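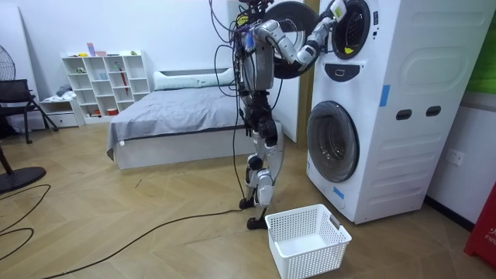
Stacked washer-dryer with the upper door open.

Valau Laundry Labels
Version 2, 18 Jul 2026

Valau is a table of garment care labels typed out by hand. It has 4000 rows, one per label, and covers shirts, bedding, towels and coats. Hou is the smaller set, with 811 rows, for wool and silk only.

Files
valau.csv: the full table
hou.csv: wool and silk
symbols.txt: short codes for the care symbols

Columns
id, item, fiber, wash_temp, dry, iron, bleach, notes

Temperatures are in Celsius as printed. A blank cell means the label gave nothing. Fiber shares should add up to 100, but 480 rows do not, mostly coats where the lining is listed apart. We left those as they were.

Changes
The Plastard rows were merged in February. Duplicate ids from that merge now end in b.

Use
Free for any purpose with credit to Promosham. Do not use it as washing advice for a garment whose label you can still read. Send corrections with the row id and the label wording.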